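Buying a Two-Arm Tabletop Station: Questions We Get From Labs and Small Shops

How much should we set aside for a first station?
Plan in three parts: the arms, the table and everything else. Most first-time buyers price the arms carefully and guess at the rest. Mounting rail, cameras, cables, a workstation, spare fingers and shipping all belong in the budget before you ask for a signature. If your purchasing office needs a single number, get the quotes first and add them up.

What does Teriteck sell, and what do we buy elsewhere?
We supply the Skelex arm pair, the controller and the mounting plates. The rail kit is $845 and ships separately. We don't sell tables, computers or lighting. Any sturdy table with a flat edge will take the rail, and you can often use one you already own.

Do we need two arms?
That depends on the tasks. Picking up one object and setting it down somewhere else can be done with one. Opening packets, holding a sheet while something is placed on it, or passing a part across the table usually calls for two. If you're unsure, buy one arm and the full rail. The second arm bolts on later with no change to the table.

Can we pay in stages?
Yes. Hugo Leclerc in our sales office can split an order across two budget years. The price of the second stage is held for 110 days after the first invoice. After that we quote again.

How much floor space should we plan for?
More than the table itself. Leave room to walk behind it, and keep the power strip where a person can reach it without leaning over the arms. Measure the doorway too. Sandrine Gautier, who handles our site visits, asks for a sketch with outlets, radiators and doors marked. A hand drawing is fine.

Which fingers should we order?
The standard set is included. Printed fingers are cheap to make if you have access to a printer, and we send the files with every order. Put spares in the budget from the start. Fingers wear and crack, and a station waiting on one small part is still taking up a room. We suggest 40 hours of printer time in the first year for a shop that changes tasks often.

What about service?
The first year is covered. After that, the yearly plan is $2,742 for a two-arm station and includes one visit, cable replacement and calibration. You can skip it and pay per repair. Ysaline Pichon keeps the repair price list and will send it on request.

What kinds of objects should we buy for trial tasks?
Start with what you already have in drawers. Paper, card, thin sticks and small packaging are useful because they're hard to grip well and cost almost nothing to replace. Set aside a small line for these anyway, plus a bin and a hand brush for the table.
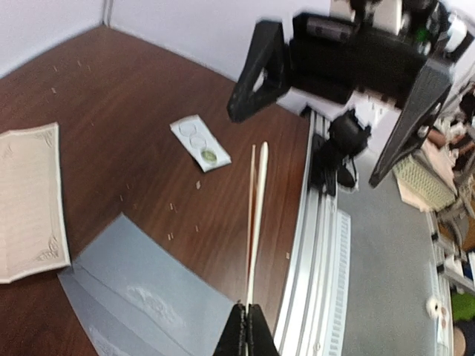 Buy flat items in packs, and keep a few of each unopened so you can repeat a trial months later with the same stock. Jhair Valderrama, who set up the station at Ullomard, charges these to office supplies and keeps them off the equipment budget. Ask your own purchasing office whether that is allowed.

Are cameras included?
One wrist camera per arm is included. A camera on the rail or over the table is extra. We recommend at least one, and you should count its bracket and cable as separate lines. Fehr brackets fit our rail without an adapter. Other brands may need a plate.

Can we get a station before the end of the year?
Orders confirmed by the end of October normally ship before the holidays. Later orders go into the next production run. Rail kits and spare fingers are kept in stock and leave sooner.

Do you take back used arms?
We do, against the price of a new pair. Send the serial numbers and a short note on any repairs to Thierry Carré. He will reply with a figure that includes return freight.

Contact Teriteck Sales | © Teriteck. All rights reserved. | Back to top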